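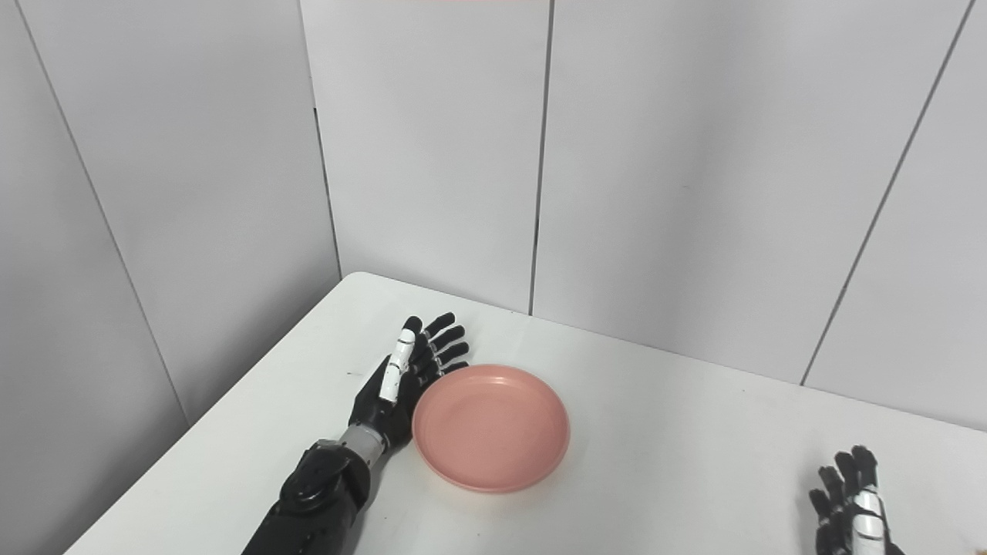

How do I get a greasy film off a plastic plate? It still feels slick after a normal wash.

Wash it in hot water with a good squirt of washing-up liquid, leave it to stand for 8 minutes, then go over it with a soft sponge and rinse well. Don't use a scourer.

Posted by Samira Chamoun, Evthorpe
2026-03-16

I only use mine for bread and butter, so it never gets very dirty, but the butter leaves a layer I can feel with my finger. The cupboard it lives in smells a bit too.

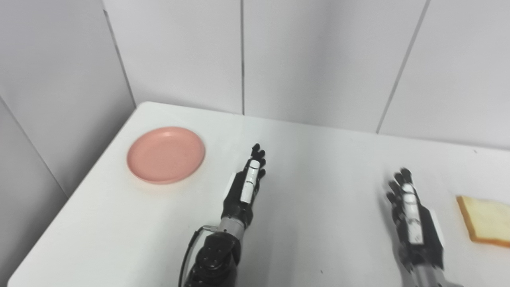 Pink plate and a slice of bread on the white table

Pirmin Nägeli
Butter needs hotter water than most people use. Wipe the plate with kitchen paper first so the fat doesn't go in the bowl, then wash as usual. If it still feels slick, rub in a paste of bicarbonate of soda and water with your fingers and rinse. Stand it on its edge to dry. I had the same trouble in January and stacking plates damp was what caused the smell.

Celby
I just put mine in the dishwasher, top rack. Check underneath for the symbol first. Some go cloudy.

36 people found this page helpful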